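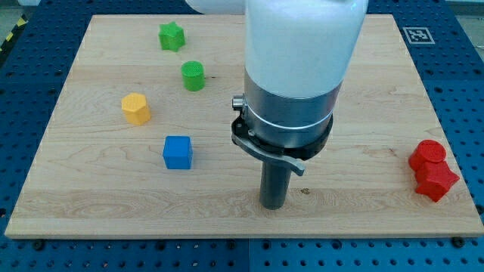
Unit 4 looks at a bench kit you could buy for a teaching lab, and asks what you get for the money. The kit is the Kustell tabletop pushing set, sold by Musport and reviewed here with the arm already in the lab. Pushing is the simplest thing a robot can do to an object and one of the harder things to predict, so the set leaves out the gripper. The tool is a plain rod with a rounded tip, and the work is to slide blocks over a flat board until they sit where you want them. With a layout like the one shown, two red blocks touching near the right side and the green, yellow and blue ones spread out on the left, your first decision is whether to push the red star and the red cylinder as a pair or separate them. Read section 3 before you choose.

1. What is in the box

The standard set costs 900 dollars and includes blocks in four colors, the rod, a quick-release mount, a printed marker, and a code library with a one-year license. The board is extra. So is the table, and so is the arm. Musport's order number for the standard set is 1663; use it when you look up the data sheet, because the older set has a nearly identical name and a shorter rod.

The blocks come as stars, cylinders, cubes and hexagonal prisms. They are 3D printed and the layer lines are easy to feel with a fingernail. Musport sells replacements, and the print files come with the license, so a lab with its own printer can make spares. If you do, print them upright as the originals are. A block printed on its side has a different bottom surface and slides differently.

2. Setting up

Bolt the board down before you do anything else. A board that creeps by a hair will ruin a whole session of data and you may not notice until you plot it.

Fix the marker to the table, off the board, where the arm will not cover it during a normal push. The library finds the marker first and works out all block positions from it. If the marker is moved, repeat the calibration. Turning it back by eye is not good enough.

Fit the rod, close the lever, and try to twist the rod by hand. It should not turn. Then bring the tip down slowly over bare wood and set the working height. The manual asks for a clearance of 8 millimeters while traveling. Lower the tip for the push itself, and raise it again before moving to the next block.

3. Pushing one block, pushing two

A push through the center of friction moves a block straight. A push to one side of it turns the block as well. For the cube and the hexagonal prism this is easy to see, since the rod meets a flat face. The cylinder rolls around the tip and tends to escape. The star is the odd one: the tip can settle between two points, and then the push is very steady, or it can catch the end of a point and spin the block.

Two blocks in contact should be treated as a separate problem. The library will plan a push for each block as if the other were not there, and this is the main weakness of the product at the moment. For the lab exercise you will write your own rule for separating them. A short sideways push on the outer block is a reasonable start.

4. How it compares

The Citel set is cheaper and uses smooth molded blocks. They give more repeatable slides, but there are fewer shapes and no print files. The Zeng service is a different kind of offer: you send in a task description and they run the pushes on their own benches and return the logs. This suits a group that needs data and has no arm. It does not suit a course where students should see a push go wrong and fix it.

We rate the Kustell set good on hardware and fair on software. The manual is thin – the calibration chapter in particular skips the step where you save your result. Save it.

5. For the lab session

Work in pairs. Run 20 pushes on a single block of your choice, all from the same start position, and record the final position and angle each time. Plot the results on one sheet. Then change the shape, keep everything else the same, and do it again. Bring both plots and a short note on which shape you would rather build a task around, and why.

Safety: keep hands off the board while the arm is enabled. Reset blocks only with the arm stopped.

Reading for next time: chapter 3 of the course pack, friction and contact.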